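Laltent began as a small tool for one office. Today it is a file preview add-on for Windows, and its only full-time developer works from a rented room above a bakery. We spoke on a Monday, shortly after the release of version 25.

"I wanted to see scanned drawings in the folder window without opening them," the developer told me. "The old viewer needed nine seconds for each file. I counted this many times."

The first version could read one format. The present one reads 89, and most of the requests still come from people with old archives. One customer, the engineering firm Kunotness, sent 900 sample files on a disk. "Half of them had the wrong extension," the developer said. "So now we look at the first bytes of the file and ignore the name."

I asked about memory, a frequent complaint in the user forum. The answer was long. Each preview now runs in its own process -- if one file is damaged, the folder window stays open. The thumbnail cache can grow up to 1284 megabytes before old entries are removed.
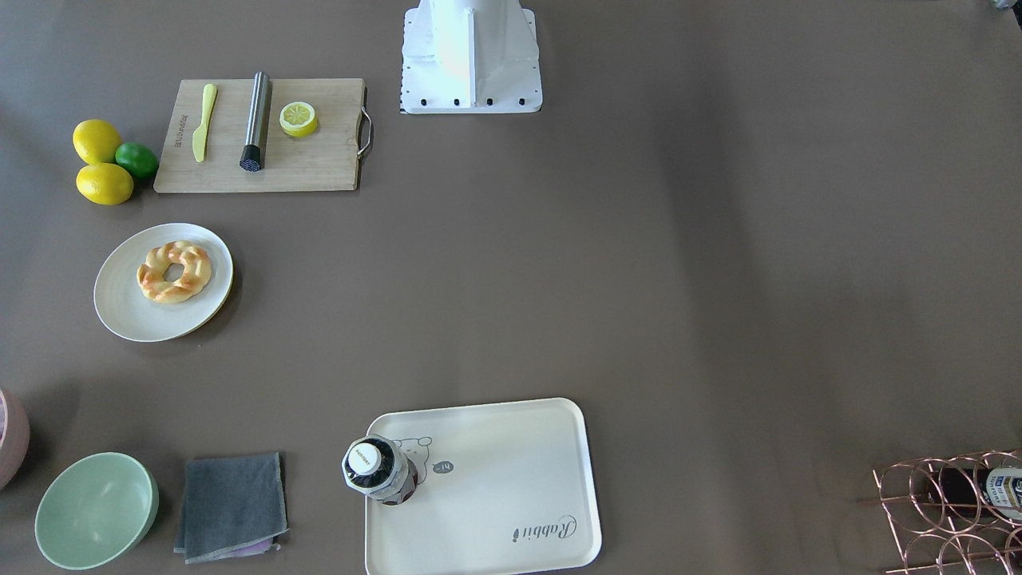
"People ask for a bigger cache, and I say please wait," the developer continued. "First I must repair the cleaning of it. On network drives it is still too slow."

A version for 32-bit systems will stay available for one more year. After this, only security fixes are planned. The next release has the working name Drilolis and should bring color profiles to the preview pane, with a test build in February.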